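2 March 2025

Up too early again, rain on the skylight, no milk. Quick one before the bus.

Did the sourdough sums last night. Fed the starter twice this week instead of every day and it's still alive, grey water on top but smells ok, sort of pear drops. Poured it off. 162 g of flour left in the Zakivska bag so that's me rationing til payday. Rye is 2 quid a bag more than in July, same bag. Mad.

Loaf came out flat. Again. Five goes now at this recipe and only the first one any good, which must of been luck. Think the kitchen's just too cold. Left it on top of the boiler overnight, about 800 g of dough, and it crept up the side of the bowl and stopped. Suominen book says wait for it to double. How long though?? Doesn't say. Went to bed cross.

Cut it anyway. Tight crumb, bit gummy in the middle, crust lovely. Two slices with butter standing up. Had the end with soup at lunch, so not wasted. Rest is in the freezer for toast.

Things to try: warmer water. Less of it. Leave the thing alone for once, I keep poking it. Maybe put it in the oven with just the light on, if the bulb isn't dead. Must buy bulb. Also the Gruma tin has a dent and the lid wont sit, so steam gets out and there goes the rise. Could be that all along.

Skaltulport market next week if it's dry, the mill stall does small bags. Take cash.

Bus in ten mins. Shoes where. 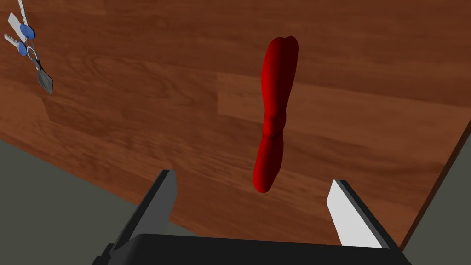 Oksana: Feed it daily for a week before you blame the tin, mine sulked all winter on twice a week and picked up in days once I stopped skipping.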